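Thirty days with the Kemeo hand-held gripper

22 December 2018

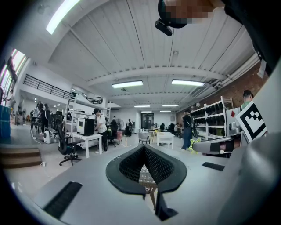

The wide view from the Kemeo, with the marker on the right and the jaw at the bottom.

I've been sold a lot of grippers that were going to change how I work, so when Niamh Egan at Claletti offered me a Kemeo kit for 30 days I said yes and kept my expectations low. The pitch is that you hold the thing, do a job with it, and the software turns your hand motion into something an arm can copy. Claletti's brochure says you'll have "useful demonstrations by lunchtime." I had a stiff wrist by lunchtime.

Start with the good. The mesh on the inside of the jaw grips better than plain rubber, and I picked up bolts, a tape measure and a full coffee cup without drama. The lens takes in nearly the whole shop floor, ceiling lights and all. Whether you want that is another question. Straight lines bend badly toward the edges, and the gripper itself eats up the lower part of the view. Claletti says the software corrects for it. Mine corrected for it most days.

The marker is where I get grumpy. Tracking held up near the windows and got jumpy at the brick wall end, and I lost five recordings in one afternoon before I noticed. There is no warning beep. Tarek Younis, who shares the bench with me, thinks I was turning my wrist too fast. Maybe so, but people turn their wrists.

Then there's the price. The kit is $3,000, and the license covers 100 recordings a month. I burned through that in the first week, counting the duds, which you pay for like the rest. Extra recordings come in packs and I couldn't get a straight price out of anyone. Olumide Okeke over at Crenshaw pays by the year and says it works out cheaper, but he had to ask twice for that plan.

Would I buy one? Not at this price, and not on this license. The hardware is decent. Niamh tells me new firmware is due in March with a fix for the tracking. I'll borrow it again then and see. The kit goes back tomorrow, minus one hex key that I still can't find.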